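Week 4: Where Things Live
Handout for the small spaces course, evening group

Please read before Wednesday. If you read it on the bus on the way to Wednesday, as most of you did with the last one, at least read the part on zones, because we start there.

1. The trouble with "storage"

Storage is a word used by people who sell boxes. When a household says it needs more storage, it usually means it has lost track of what it has, and a new cabinet will let it lose track on a larger scale. The Poseck survey, which we used in week 2, went through one ordinary two-person kitchen and listed every loose object in it. The total was 668. The couple had guessed "a couple hundred, with the spoons."

Of those 668 objects, 516 were not touched during the month of May. Some of that is fair. You don't expect a turkey baster to see much action in May. But a good part of the 516 was made up of second and third copies of things, kept in case the first copy was ever unavailable, and stored in front of the first copy, which made it unavailable.

Remember that the survey counted objects and not use. A thing picked up forty times a day and a thing picked up once both scored as "touched." We'll come back to this when we get to the Sirka chart, which makes up for the fault by having several of its own.

2. Reach

The basic measure in this course is reach: what you can get hold of without moving your feet. Stand at the spot where you do most of your work and swing your arms. Everything you can touch is first reach. Add one step and you have second reach. Anything that calls for a stool, a flashlight or kneeling is third reach, known in most homes as "we have one somewhere."

Most kitchens are laid out with no thought to reach at all. The drawer beside the stove holds takeout menus. The spatula lives across the room, near the door, where it would be handy for anyone leaving the house in a hurry to flip something.

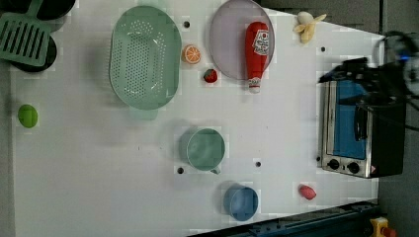 Counter space gets used up by whatever stands still on it, and appliances stand stiller than anything else. A kettle takes its own footprint plus room for the steam. A toaster oven takes its footprint plus the swing of the door plus a place to put down the hot tray, and nobody plans for the tray. Put even a small toaster oven at the right-hand side of a table, lay a green slotted spatula across a frying pan in the far corner, set an oval colander next to that, and you have used up a good deal of table before anyone has chopped an onion. When you draw your plan for the homework, draw the door open. I will be checking, and I will be unpleasant about it.

3. Zones

A zone is a group of things used at the same time, kept in the same place. Note that this is a different idea from a group of things that look alike. Every pot lid in the house has something in common with every other pot lid, and that is no reason to house them all together like a lid orphanage.

The Sirka chart gives four zones for a kitchen: wet, hot, cutting and waiting. The first three explain themselves. Waiting is where things go between one job and the next: the plate for the cooked meat, the bag you just carried in, the mail. Every kitchen has a waiting zone. If you don't plan one, it will be the stove.

Weak points of the chart, for those who like to argue:

It has no place for the dog's dish.
It treats coffee as cooking, though coffee is done half asleep and needs its own corner with no sharp edges.
It assumes one cook. Two cooks need two cutting zones or a good marriage counselor, and the cutting board is cheaper.
It was drawn for a right-handed person and does not say so. Left-handed students should flip it over and hold it up to a window.

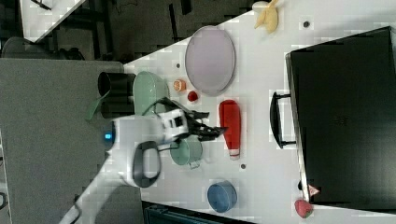 Do the zones have to be in separate parts of the room?

In a large kitchen it helps, but in a small one they can share a surface as long as they take turns. Cutting and waiting share well. Wet and hot share badly, as anyone who has dripped dishwater into a pan of oil can report from a safe distance.

4. The Zelenák rule

Zelenák allows one object in for every object out, which sounds strict until you see how it is followed. In practice people bring in a stand mixer and throw out a bottle cap. I prefer the rule measured by volume, and I will accept either version in your written work provided you say which one you're using and don't change halfway down the page.

The rule also has nothing to say about gifts. A gift sits outside the system. It can't be thrown out while the giver is alive and it can't be used, as a rule, because it is a fondue set. Give it a shelf in third reach, bring it down before visits, and be brave.

5. A worked case: the Onel apartment

The Onel plan is for a one-room place whose kitchen is a strip of wall with a sink in it. The working counter is 106 centimeters long. The tenants before had stood a microwave, a dish rack and a bread box on it, leaving a gap the width of a paperback for the preparation of food.

What was done: the dish rack went up on the wall over the sink, where it could drip to its heart's content. The microwave went on top of the fridge, moving from first reach to second. The bread box was retired, and the bread now lives in the microwave. I don't recommend this as a principle. I only report that it has worked, apart from one loaf.

What was not done: the trash can still stands in front of the oven. Every proposal to move it put it in front of something else. Some rooms are like that, and you should leave a line in your plan for the thing you failed to solve. I give marks for it.

Homework

Draw your own kitchen from above, on one sheet. Mark first, second and third reach in three colors. Open all the doors, including the fridge. Circle the waiting zone as it is now, mail included, and bring the sheet with you. Please don't clean up first. I have seen enough drawings of kitchens with nothing on the counter, and I didn't believe those either.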